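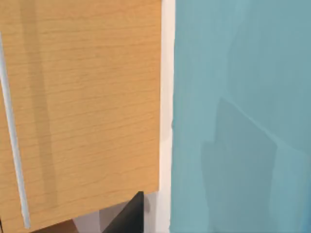
Stop waking patients at 4 a.m. for blood nobody needs

Saturday, January 13, 2018

Quick one, I'm between nights. Daily labs. Again.

Stable patient, day 6 of a boring admission, eating, walking to the bathroom, going home as soon as the ride shows up. And at 4 in the morning somebody flips on the light and takes three tubes. Why? The order says "daily" and it was clicked in the ER by a person who has not seen the patient again.

I went through my own list in December. 27 patients over one stretch of nights. For 17 of them I could not find a single note that used the morning result for anything. Not a dose changed, not a fluid stopped. The number got pasted into the progress note and that was its whole life. Small sample, my own, not blinded, go ahead and yell at me.

The usual defense is safety. What if the potassium drifts? Fine, check it in the people whose potassium has a reason to drift. Diuretics, bad kidneys, vomiting, refeeding. I'm not talking about them and I'm definately not talking about the ICU. I mean the cellulitis on day four who is waiting on a pill that works.

Meanwhile the harms are dull so they don't get counted. Broken sleep in an 80 year old, and then we write "confused overnight" and order more labs. Hemoglobin going down a little each day - some of that is us. And the slightly-off value that means nothing but has to be repeated, and then chased, and there goes discharge.
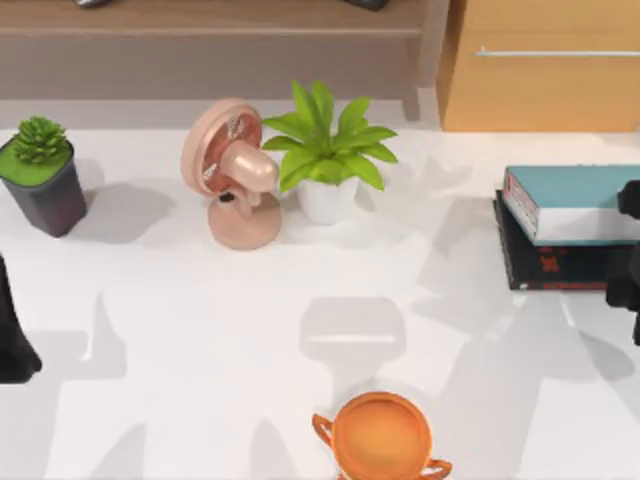
Ruairi Rennie wrote back after I sent round a draft that I was being too easy on myself, that the night team could cancel half of these orders and doesn't, and that a missed sodium will be remembered for ten years while a skipped draw is never remembered at all. Fair. I've left orders standing that I thought were pointless. It was 3 a.m. and not my patient. Bad reason.

But I still think the fix sits in the order screen. Take away "daily" as a choice. Make it expire after two days, make the day team type it in again if they want it. At Brarnudeck they did a version of this and people grumbled and then stopped grumbling. Yes it's more clicks. Good, the clicks should be on the side of sticking the needle in.

And move the draw to 6 if you must have it. Rounds won't fall apart over two hours, teh results will be there before anyone reads them anyway.

More on the repeat chest x-ray next time. Don't get me started.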